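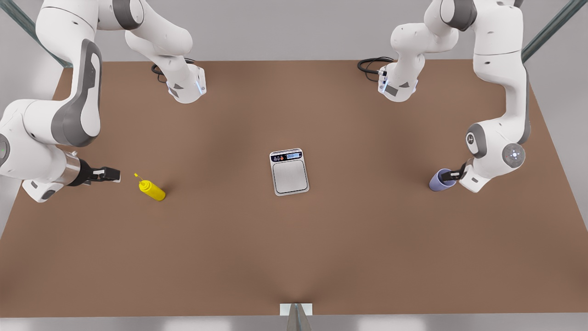

Goalkeeper wanted (and, while we're at it, a left back)

Killska Women FC are looking for players for the coming season. We finished fourth from bottom last time, scored 4 goals away from home and let in rather more than that, so anyone worried about breaking into a settled side can relax.

Our keeper has moved to Portugal, for reasons she says are unconnected. You don't need to be tall. You do need to shout, and to turn up in March when the top pitch is mostly puddle.

Training is at the Khokhar Ground, 82 Pladico Road, at 7.15 in the evening, twice a week. Matches kick off at 2pm, or whenever the referee finds the gate. Bus 798 stops outside and is late both ways.

Subs are £100 for the season, payable in bits if you ask. That covers kit, pitch hire and the oranges – bring your own boots and shin pads. Over-18s only, all standards welcome, lapsed players especially.

We can't pay you. The winner of player of the month gets a Rurkex mug, which has to be given back.

To come along for a trial, ring the clubhouse and ask for Humaira Paracha, first-team manager. Let it ring.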